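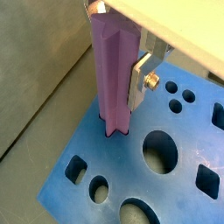
Shape boards should be checked piece by piece before a set goes back on the shelf, and again whenever a piece has been replaced. This section covers the fit check and the care of the board for the Plarnham sorting sets. Each piece is a straight prism with one outline along its whole length, so it enters the board end first and stands upright as it goes in. The purple cross is a good one to start with. Its arms have to line up with the arms of the cross-shaped hole before the tip will enter, and a small twist either way will leave it sitting on the surface. Scratches and smudges on the face of the blue board are wear marks and do not affect the fit. Damage to the edge of a hole does, and is dealt with under 4.5.

4.1 Before you start

You will need a level surface, a soft dry cloth and the parts list from the lid of the storage box. Sets sold under the Hedegaard name use the same list with different order numbers. The board for set 707 and the board for set 854 look alike from the side, so read the number on the box and not the colour of the board.

Note: Pieces from the two sets should not be mixed. Some will go into the wrong board with a little pressure and are then hard to get out again.

4.2 Laying out the board

1. Put the board down flat with the openings facing up. Leave at least 400 mm clear on one side for the pieces.

2. Look into each opening and take out anything left inside. Crumbs of foam and bits of paper tend to collect in the small round and small square holes, where fingers do not reach. Use the blunt end of a pencil.

3. Wipe the top with the dry cloth, working away from the holes.

4. Stand the first pieces behind the board, upright where they will stay upright. With the purple star and the dark block with the curved top set out this way, it is easy to look from the end of the piece to the hole it belongs to: the star goes to the five-pointed hole, and the curved block to the arch-shaped hole at the end of the back row.
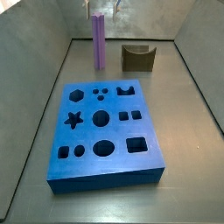
5. Set out the remaining pieces in the same way. Keep the round ones together and lay them down if the surface slopes at all.

4.3 Fitting the pieces

1. Hold the piece near the top, between finger and thumb, and keep it vertical.

2. Bring the lower end to just above the hole and turn it until the outlines agree. With the star, choose one point and line that up first — the other points will follow.

3. Lower the piece and let its own weight take it in. A light tap on the top is allowed.

4. If it stops part way, lift it straight out, turn it to the next matching position and try again. The curved block has a right and a wrong way round. Match its dip to the dip in the edge of the hole.

5. The 3 small round holes grouped in a triangle are filled last, as the pieces standing in them get in the way of the hand.

Caution: Do not rock a tight piece from side to side. Foam boards will tear at the corners of a hole, and the star points are the first to go.

4.4 Taking the pieces out

Pull each piece straight up. If one has gone down too far to grip, turn the board over above a folded towel and press gently around the hole from the back. Never use a screwdriver or a knife.

4.5 Worn and damaged boards

A hole that has opened up slightly can stay in use as long as the piece still stands in it without leaning. Where the foam has split between two neighbouring holes, most often the two small square ones, the board should be withdrawn. Glue is not a suitable repair. It sets hard and marks the pieces.

Replacement boards are ordered from Birnerus, and single pieces from the Lostska parts counter. Give the set number and the name of the shape as it appears on the parts list. Boards ordered before June were supplied without a lid list, which can be requested separately.

Section 4 revised August 5, 2002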